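Cahier d'atelier — graisses pour engrenages droits, suite
Mardi, matin. Local à 21 °C, chauffage coupé la nuit.

Reprise de la comparaison Rurico / Jurnareck sur le banc Harkano. Rappel pour Firouzeh, qui n'a pas suivi le début : même huile de base d'après les deux fiches, épaississant lithium complexe pour la Rurico, sulfonate de calcium pour la Jurnareck. La question posée par l'atelier est le ressuage à l'arrêt. L'usure sous charge sera traitée à part, quand le second jeu de pignons sera revenu de rectification.

Conditions retenues : 2000 tr/min à l'entrée, 300 h cumulées par graisse, arrêt chaque nuit. L'arrêt nocturne est volontaire. En service, ces réducteurs passent plus de temps immobiles qu'en rotation, et c'est à l'arrêt que l'huile migre vers les portées.

État des heures : Rurico terminée. Jurnareck terminée hier soir, carter resté fermé jusqu'à ce matin pour laisser égoutter.

Ouverture du carter à 8 h 40. Couvercle déposé sans outil d'arrachage, joint réutilisable. Graisse de couleur inchangée sur les flancs, plus sombre en pied de dent. Pas d'odeur de brûlé. Bourrelet régulier rejeté contre la paroi, consistance plus ferme au doigt que la graisse neuve du même pot. Pas de durcissement en croûte comme on en avait vu sur la Rurico côté moteur.
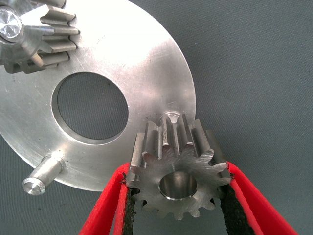 Prélèvements faits à la spatule inox en trois points : pied de dent, bourrelet, portée de roulement. Coupelles étiquetées J-P, J-B, J-R. Tare refaite entre chaque pesée, la balance dérive dès que la hotte est en marche. Sipho propose de couper la hotte pendant les pesées et de la remettre pour le solvant. Adopté.

Ressuage sur papier filtre, méthode habituelle : une noix de graisse au centre, cloche par-dessus, lecture du diamètre de l'auréole le lendemain. La méthode n'a rien de normalisé et ne sert qu'à classer les graisses entre elles. Ne pas reporter ces valeurs dans le rapport sans le préciser. L'an dernier elles s'étaient retrouvées dans un tableau à côté de mesures faites selon la norme, et il avait fallu reprendre tout le chapitre.

Première lecture sur les témoins neufs posés hier : auréole nette et circulaire pour la Jurnareck, plus large et à bord flou pour la Rurico. Le bord flou gêne la lecture. Deux opérateurs ne placent pas le réglet au même endroit. Farzad suggère de lire en lumière rasante, à revoir demain sur les prélèvements.

Dégraissage des pièces : solvant pétrolier, pinceau, puis isopropanol. Pas de bac à ultrasons cette fois. Sur le jeu précédent, le bac avait délogé des résidus des trous borgnes, et ils s'étaient redéposés sur les flancs pendant le séchage. Séchage à l'air filtré, puis manipulation avec gants nitrile propres. Les gants poudrés sont à sortir de l'atelier, il en reste une boîte sous l'évier.
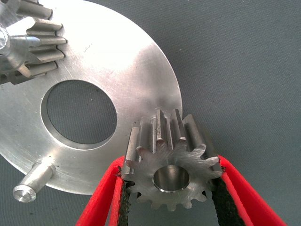 Résidu de filtration : solvant de rinçage passé sur membrane, membrane séchée à l'étuve. Quelques particules brillantes à la loupe, plates, sans arête vive. Aspect de rodage. Aucun copeau. Je n'en tire rien sur l'usure, faute de pesée initiale des pignons. Cette pesée est à ajouter en tête de la gamme avant le prochain montage.

Point de dosage. La notice du fournisseur (Heydari) demande un remplissage au tiers du volume libre. Nous avons mis 100 g dans les deux cas, valeur reprise d'un ancien montage dont le carter était différent. La comparaison entre graisses tient, puisque la masse est la même, mais le niveau absolu est trop haut : barattage pendant la première heure, montée en température, puis stabilisation quand le bourrelet est formé. On le voit bien sur les deux courbes. Rostam K. voudrait refaire l'essai avec le bon remplissage. D'accord sur le fond, mais le banc est promis à partir de décembre et il faudra choisir entre cette reprise et l'essai à froid.

Températures carter relevées au thermocouple collé, côté opposé au moteur. La Rurico se stabilise plus tôt mais plus haut. La Jurnareck monte lentement et reste en dessous du début à la fin. Écart faible, supérieur tout de même à la dispersion d'un jour sur l'autre. Vérifier que le thermocouple n'a pas été recollé entre les deux séries : rien au cahier, mais la colle n'a pas la même couleur.
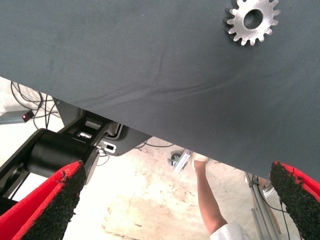 Couple de décollage mesuré après l'arrêt de nuit, à la clé dynamométrique, sur l'arbre d'entrée. La clé travaille en bas de son échelle et la lecture vaut ce qu'elle vaut. Tendance quand même lisible : la Rurico demande plus d'effort le lundi, après deux jours d'immobilité, et retombe ensuite. La Jurnareck ne montre pas cet effet. Cohérent avec la croûte côté moteur. Emprunter le couplemètre de Rostam S. si la série est reprise.

Compatibilité joints : lèvre d'étanchéité souple, pas de gonflement sensible au pied à coulisse. Le joint torique du couvercle a pris un aplatissement normal. Rien à signaler pour la Rurico non plus, voir page précédente.

Rangement en fin de matinée. Pot de Jurnareck refermé, surface lissée à la spatule pour éviter que l'huile ne s'accumule dans les creux. Chiffons souillés dans le fût métallique, couvercle en place. Table essuyée, toile secouée dehors.
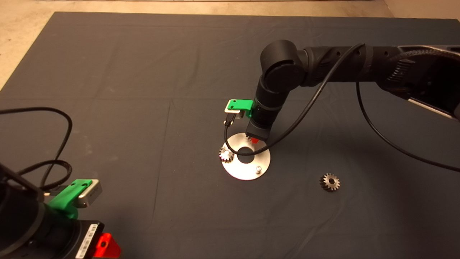

Plan de travail vu de dessus, toile gris foncé.

À faire :
— lecture des auréoles J-P, J-B, J-R demain matin, par deux opérateurs, sans se communiquer les valeurs ;
— calcul du volume libre du carter actuel (Firouzeh) ;
— demander à Heydari le numéro de lot de la Rurico, illisible sur le seau ;
— remplacer le papier filtre, dernier paquet entamé ;
— corriger la gamme : pesée des pignons avant montage, position du thermocouple repérée au pointeau.

Banc consigné à 12 h 15, clé dans l'armoire.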